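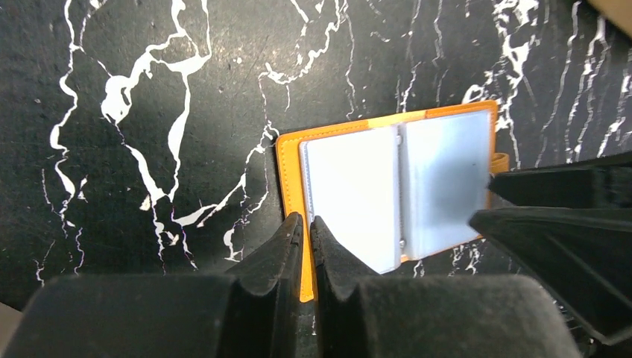 Can we keep the Dadelus kit past the trial without signing the service plan?
Only if we pay for the hardware outright, and then Paulauskas stops answering the phone after 47 days. Rental plus plan is what they want us on.

6 Mar 2021, Mescombe shop, bench notes

Kit = two arms, parallel grippers, wrist cameras, controller, software license. Grata is their name for the software side. Third week with it.

Card holder today. Orange one, lying open on the marble-pattern top, both grippers down at it. Sleeves are clear and throw back a lot of light, left one nearly white in the wrist view, right one grayer and easier to read. Turned the overhead lamp down for the later runs, did not write down how far. Do that next time.

Black fingers on a black top with white veins. Edge finder in Grata grabs the veins now and then. Cover is bright enough that it finds the holder fine, its the sleeve edges it loses. Ask Paulauskas if there is a mask setting, manual p. 251 mentions one but the menu isnt where they say.

Runs so far with the holder: 200 logged, 3 thrown out by me for bad start pose. Have not sorted the rest into good/bad yet so no success figure, don't quote me one.

Gripper notes
- finger tips narrow enough for thin covers, like that
- force slider jumps, no fine steps at the low end
- two arms close together near the tab side, leave more room or the planner stalls
- home button on the pendant sticks

Paperwork: quote is good until September. Spare fingers are not in the quote. Plan covers the arms and controller, says nothing about cables, need that in writting before anybody signs.

Next: same holder, plain mat under it, same lamp setting both ways. Then the hinge test. Back up the logs first, drive is nearly full.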